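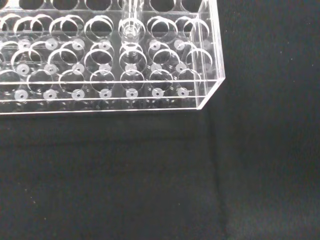
Clear acrylic rack on the dark cloth, one tube standing in its hole.

Setting out a rack for the tube handler: a guide for the Brevness bench

If you've worked the morning bench at Brevness for any length of time, you'll know the old routine by heart, and your thumbs will too. The Herner handler has taken over most of the lifting, up to 919 tubes on a full day, but it still relies on one of us to set things out nicely, so please don't feel you've been shuffled off to the side!

1. Smooth the dark cloth flat. Clear plastic is hard to make out on a pale bench, for us as much as for the handler.

2. Lay the rack down with its long side facing you, and press gently on both ends to check for rocking.

3. Stand one empty tube in the rack and let it settle right down into its seat on the base plate. A tube that's perched on the rim of its hole will lean, and a leaning tube gets knocked.

4. Choose "Single tube check" in Vuleo and wait 60 seconds. If the light stays amber, reseat the tube and try again.

5. Once it's green, load your samples and press Start.

You'll find you have your hands free for a good stretch after that (78 minutes on the long program), and most of us have been using it for labelling and for the Fortin training modules, with a cup of tea in the break room somewhere in between. Anything odd goes in the bench log, however small it seems.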